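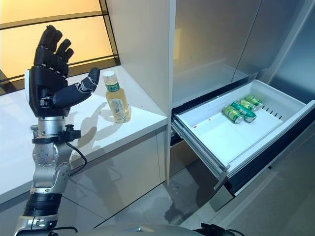 About Skornix

Skornix plans and fits kitchens for small apartments and shared staff rooms. Isla Ritchie and Mehwish Soomro started the company in January with a single workbench, and it now has 14 employees at 2 sites, Ollau and Mavromatis. Ollau handles drawings and cabinet assembly. Mavromatis is the fitting depot and holds the spare hinges, runners and door fronts.

Most of our work is white cabinetry with a continuous countertop and a tall column at one end, next to the refrigerator. The column hides the side of the appliance and gives the counter a fixed stopping point. Where a refrigerator has a bottom freezer drawer, we draw the floor plan with the drawer fully open and check the walking space in front of it. Door swing is checked separately.

Glossy fronts are our standard finish. They wipe clean quickly but show fingerprints, and under a window they show glare as well - matte fronts can be ordered at the same price.

Each design is filed under the Istileo numbering system. The parts list has 1,569 entries, of which 136 are countertop sections. Customers receive their own list at handover and should quote the part number when ordering replacements.

We don't supply appliances. Measurements for an existing refrigerator should include the handles, the hinge side and the full drawer extension.

Page last updated 2020-05-01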